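Operations > Trirthorpe site > Pick stations > Setup guide > 5. Corner rehearsal

5. Rehearsing a corner pick before a shift

Parts that end up in the inside corner of a bin used to be pulled out by hand. Since January the arm on each Etitz station takes them, and the station operator sets up and approves the approach in the simulator first. You no longer stand at the bin. You do still decide whether the arm goes in.

Before you start, have your badge and the part sheet for the shift. The station must be in HOLD.

1. Log in at the operator panel and open Rehearsal. The live arm stays locked while this screen is open.

2. Load the bin model named on the part sheet. Wall colors and textures in the simulator are placeholders and do not match the real bins.

3. Select the corner and switch to Wrist View. You should have both walls and the floor on screen.

4. Open the fingers fully and step the gripper toward the part. Use single steps for the last stretch.

5. Check that the part is between the fingers. It can be partly hidden by the gripper base or a finger. If you can't tell, change to Side View before going on.

6. Run the full approach 5 times. Any wall contact shows as code 184 and the run does not count.

7. Press Approve and enter your initials. Approval lasts for one shift.

CAUTION: Do not reach into the bin to straighten a part while the station is live. Put it in HOLD and wait for the panel to show LOCKED.

NOTE: Operators who worked the old hand-pick line are asked to add a comment when a part sits badly. The Allitz software doesn't know which parts snag or roll - you do. Comments go to Baoshan Qiu, who updates the part sheets.

NOTE: One operator now covers two stations. If both are waiting for approval, finish the first before opening the second. The hold time is not charged to your pick rate.

If a part fails rehearsal in all 9 preset approaches, mark it Manual and call the floor lead. Manual picks are a two-person job and are logged on form 13.

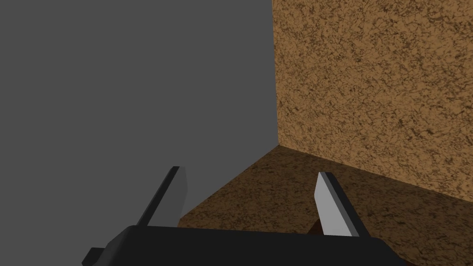 Automation and Station Support, Agbenyega Trirthorpe

Wrist View with the fingers open toward an inside corner. Section 6 covers closing force and release.

Revised June 30, 2024 | Contact Station Support | Back to top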